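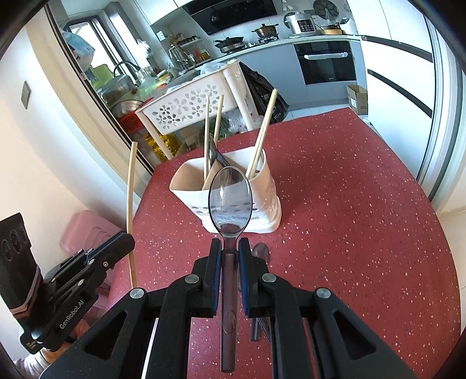
Spoon with the clear bowl, by the utensil holder.

Plastic cutlery in the dishwasher, top rack or by hand?

reto_lanz
12 May 2019
We bought a set of Liltska spoons with clear bowls and brown handles, 20 in all. After 8 washes on the top rack the bowls on most of them have gone cloudy. The one in the photo has only been done by hand. Is it the heat or the tablets?

CorradoB
Heat. Anything clear and plastic goes in the sink in our house. I ruined a salad bowl the same way last November.

n_nedeljkovic
I don't agree. Top rack is fine on a short wash at a low setting. Tablets are the problem, they're too strong for a half load. Switch to powder and use less of it.

CorradoB
I used powder. Bowl still went.

Milovan Y
Could be limescale and not damage at all. Soak one in white vinegar for 20 minutes and rinse. If it comes up clear you need more salt in the machine. If it stays cloudy the surface has gone and you won't get it back.

reto_lanz
Tried the vinegar on two. One is a lot better, the other is the same as before.

n_nedeljkovic
Was the bad one at the back? Ours runs hotter there.

reto_lanz
No idea, they get put in anywhere.

amedeo_p
Clomwood do a steel set for less than I paid for plastic. I'd stop messing about with vinegar and buy those.

Milovan Y
Steel's no good in his non-stick pans though. Check the salt first, Reto.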